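Mastenano Docs > Planner Guide > Grasp Planning > 4. Setting Up Approach Checks in Simulation

4. Setting up approach checks in simulation

This section assumes you have finished section 3 and that the simulator starts without complaining. If it complains, go back to section 3. It will still be there.

The approach checker takes a list of grasp candidates and throws out the ones that would push a finger through something solid. It does this before the arm moves, when changing your mind is still cheap.

4.1 Load a test layout

1. Open the planner console and choose Layouts, then Load.

2. Select the layout called figueroa_table. The stultden_shelf layout also appears in the list. Leave it alone until section 6.

3. Wait for the status line to read READY. The word LOADED means the meshes are in memory but the collision shapes are still being built. We asked for a better pair of words and were outvoted.

4. Set the view to Wrist. You can work in the Overhead view, but you will learn less about where the fingertips are going.

Note: Objects placed by the layout start slightly above the surface and drop into position. Do not press Plan while they are settling. The planner will happily find you a beautiful grasp on an object that has since moved.

4.2 Generate and filter candidates

5. Click the target object in the view. Its name appears in the Target box. If the name of the table appears there, you clicked the table.

6. Set Candidates to 400. Higher values work, and give you time to make coffee.

7. Set Clearance to 2 mm. This is the smallest gap the checker will accept between any part of the gripper and any object other than the target.

8. Tick Include Linkages. With this box clear, only the fingertips are checked, and the rest of the gripper is treated as a rumor.

9. Press Plan. Rejected candidates turn red in the list. Select one to see which pair of shapes caused the rejection.

With the fingertips held apart below the target, step the pregrasp forward one increment at a time using the right arrow key. Watch the outer links as well as the tips. On a wide opening they swing out farther than most people expect, and a neighboring dish or container is usually what they find.

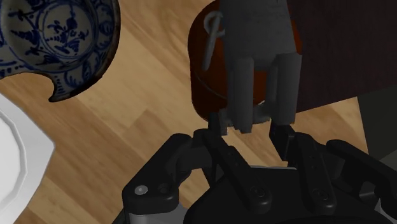
Does the checker need to run again if I only change the finger opening?

Every change to the opening moves the linkages, so the old results no longer apply. The console clears them for you and grays out Execute until you press Plan again.

Once you have at least one surviving candidate, sort the list by Score and pick the top row. Scores can be compared within one run only. A 24 from this morning and a 24 from after lunch have nothing to say to each other.

4.3 Run the approach

10. Press Execute. The gripper follows the approach path and stops at the grasp pose. It does not close.

11. Check the Contact panel. It should be blank. Any entry at this point means something touched before it was supposed to.

12. Press Close Fingers. Two entries should appear in the Contact panel, one per finger.

CAUTION: Do not turn off Stop On Contact to get past a failed approach. In simulation the result is an object leaving the room at high speed. On hardware the result is a conversation with Arnout Hermans, who looks after the Zedelholm cell and keeps the broken fingertips in a drawer.

4.4 If every candidate is rejected

Try these in order, and press Plan after each one.

a. Reduce the finger opening until it just clears the target.

b. Set Approach Direction to Free. The default is Vertical, a fine choice for tables with one thing on them.

c. Raise Candidates to 2000. This is the coffee setting.

d. Check the collision shape of the target. Objects with loops or handles are often wrapped in a single solid hull, which fills in the very hole you wanted to use. Open Shapes, select the object, and choose Decompose.

Note: Decomposed shapes are saved with the layout. If you share layouts with others, save under a new name first. Dirk Coppens added the overwrite warning after the September release, and it can be switched off, so please don't.

Continue to section 5 to record the approach and replay it with noise added to the object pose.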